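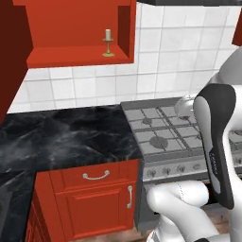
Figure 3.1 Open red upper cabinet with candle holder, white tiled backsplash below.

Print | E-mail
Reading time: 16 min

Chapter 3
Raised Beds: Layout, Depth, and Fill

3.1 Scope of the chapter

Chapter 2 dealt with drainage in level ground. The present chapter applies the same principles to soil held above grade by a frame. A raised bed is treated as a container without a floor: water enters at the top, moves down through the fill, and leaves through the native soil. If the native soil drains slowly, the lower part of the fill stays saturated after rain, whatever the quality of the mix.

The worked problems use the garden at Kostcombe, which has 2,926 square feet of bed on clay, and the smaller plot at Brenbridge, which has 100 square feet on sandy loam.
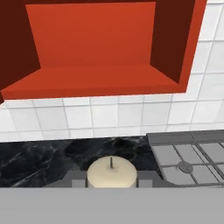

Both sites were laid out on a north-south axis. The slope at Kostcombe required the long side of each bed to follow the contour, and the frames were leveled before filling. An unlevel frame sheds water toward its low corner, where the fill settles first.

3.2 Terms

Fill depth is measured from the native surface to the top of the settled mix. Frame height is measured from the native surface to the top of the board. Freeboard is the difference between the two. A bed with a frame height of 16 inches and a freeboard of 3 inches has a fill depth of 13 inches. Volume calculations in this book use fill depth only.

Reach is the distance from the edge of the path to the center of the bed. A bed open on both long sides may be twice the reach in width. A bed against a wall is limited to a single reach.
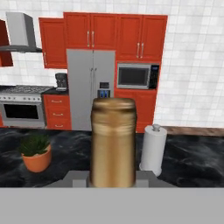 Paavo Sjöberg

3.3 Estimating fill

Multiply the inside length by the inside width by the fill depth, with all three in feet. Divide the result by 27 to obtain cubic yards. Add an allowance for settlement, which depends on the share of compost in the mix. Table 3.2 gives values for the Nazari and Naria mixes described in Chapter 1.

Inside dimensions must be used. Thick timbers reduce the planting area by a noticeable amount in narrow beds, and an estimate taken from outside dimensions will run high. Corner posts set inside the frame may be ignored.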